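Report of the Materials Officer to the Parish of Flultau

1. Purpose of this report

The Parish Office has asked the undersigned to record the circumstances in which the sheet known as Galtis was adopted for the public register, and those in which it was afterwards set aside. The account is drawn from the office diary and from the recollection of the officer concerned.

2. Background

Galtis is made from crushed oyster shell and a binder obtained from kelp. It contains no wood pulp. It was developed at the Cordeiro works, on the estuary, where shell had been tipped for generations and had formed a bank that could be seen from the ferry. The works offered the parish 268 sheets without charge, on condition that they were used for a purpose of record.

The register of births was chosen. Paper had never lasted in Flultau. The damp came up through the floor of the record room every February, and entries older than a grandmother could seldom be read.

3. First year of use

Entries began at the spring tide. The ink took well and the sheets lay flat. A leaf was left in a bucket of sea water for 9 days and was found to be legible on both sides. The Office wrote to the works to express its satisfaction.

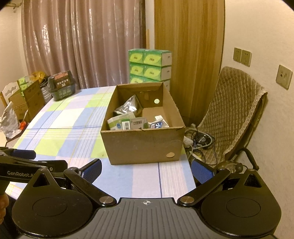 Can a Galtis sheet be made again into a new one?
It may be ground down and pressed again up to two times, after which the shell is too fine to hold and should be returned to the shore.

4. The matter of the noise

In the second year the clerk, Shanti Yadav, reported that the register could be heard. She described a sound like water drawing back over stones, faint in the morning and stronger towards high tide. The Office advised her that shell was known to carry sound and that no action was required.

She then submitted a second note. The sound differed from page to page. When she held the leaf for the Momside families to her ear she had heard a child laughing, and had recognised the laugh. The child was by then a man of forty, and had gone out with the boats that winter.

The undersigned attended the record room at 4 a.m. and listened to 173 leaves in turn. The clerk's note was found to be correct.

5. Action taken

The register was closed to new entries and the parish returned to ordinary paper, which is kept on a high shelf. The works was informed — no reply has been received.

The Galtis leaves remain in the record room. Families may visit by arrangement with Miss Yadav, who keeps the key and a table of the tides. Visitors are asked to remove their boots and to turn the pages slowly.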